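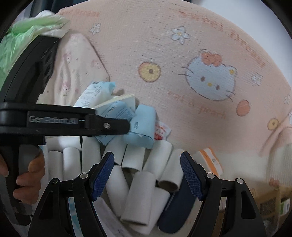
Gripper week at Skivach, round two. We had the Killik pads and the Flisow pads on the bench since the start of May and wanted them off it and onto something messy. Cardboard-type tubes are a good test, they roll, they crush if you squeeze too hard and the open ends catch a finger if you come in crooked. So a heap of white ones went on the peach blanket with a few light-blue packets behind, fingers wide open over the lot, blue pads facing in. Soft ground too, which changes more than you'd think.

Rest of the notes, in no real order.

Total grabs logged: 412. Killik pads 278 clean, the rest slips or doubles. Flisow set still to be run on the same pile, dont ask me for a comparison yet.

Tubes lying flat = easy. Tubes standing up next to each other = pain, you nearly always get two.

Shiny packets confuse the Beaudoin controller a bit. Turned the closing speed down to 87 and it stopped snatching. Will try lower.

Wrist gets tired before the battery does. Shorter goes, more breaks.

Patterned blanket stays in for the next batch, plain sheet after that so we can see if the backgruond matters for the tracking.

Page last touched 2021-05-30. More when the Flisow runs are in.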